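Clivel Linen Spray, 200 ml

I started making this one for my own bed, years before there was a shop. I'd been using a store-bought spray that smelled lovely for ten seconds and then like a dentist's office — so I got stubborn about it and started mixing my own in the kitchen. The first batches were awful! Way too much clove. This one is lavender, a little cedar, and a tiny bit of orange peel that you mostly notice when you first pull back the covers. 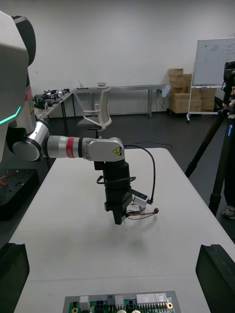
I like it best on pillowcases straight out of the dryer, but it's nice on curtains too, and on that one blanket everyone in the house fights over. Two pumps per pillow is plenty. Hold the bottle at arm's length so you get a mist and not a puddle, and give it a shake first (the oils float to the top if it's been sitting).

If lavender isn't your thing, Perrin is the green, grassy one, and Trirnier is smokier and more of a winter scent. Both come in the same bottle with the same black pump. There's a 470 ml refill pouch for all three, and it fills the bottle twice with a bit left over for the gym bag.

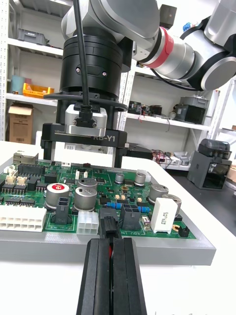 Will it stain white sheets?
I've used it on white cotton for years and never had a mark, but silk is fussier, so try a hidden corner and let it dry before you do the whole thing.

Orders go out from Jusisside every Saturday. Add a refill pouch to any bottle and I'll take 10 percent off the pouch — no code needed, it comes off in the cart.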